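Wurnside Talks - planning group
Minutes of the December meeting, 7.30 pm, Barnesell Hall

Apologies were received from two members. The minutes of the last meeting were agreed with one correction: the hall hire fee is 909, with the deposit included.

1. Theme
Three themes were put forward. "Work You Would Do Anyway" was agreed after a vote. Speakers will be asked to talk about how they came to their trade, and to keep to 15 minutes.

2. Speakers
Four have said yes. Waraporn Sukprasert will write to the remaining names on the list. Ruangrit has offered a speaker on apprenticeships - accepted, subject to seeing an outline.

3. Money
Sunness has confirmed 2,000 towards the day. Total costs are put at some 3,000, so the gap will have to come from ticket sales. Student tickets to stay at half price.

4. School leavers' session
Agreed to hold this in the morning, before the main talks. Wurnside sixth form to be asked for numbers. No stalls this year.

5. Web page
Draft page seen. Speaker biographies still to be added, text to be cut by half.
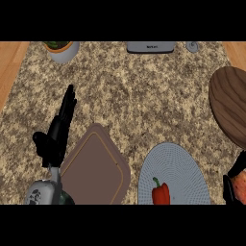
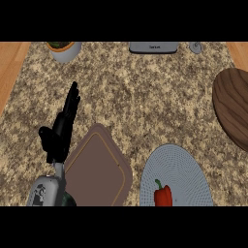 Waraporn Sukprasert said that 15 minutes was too long for first-time speakers and asked for 12, with questions taken at the end of each half. Agreed.

Next meeting in January, same time and place.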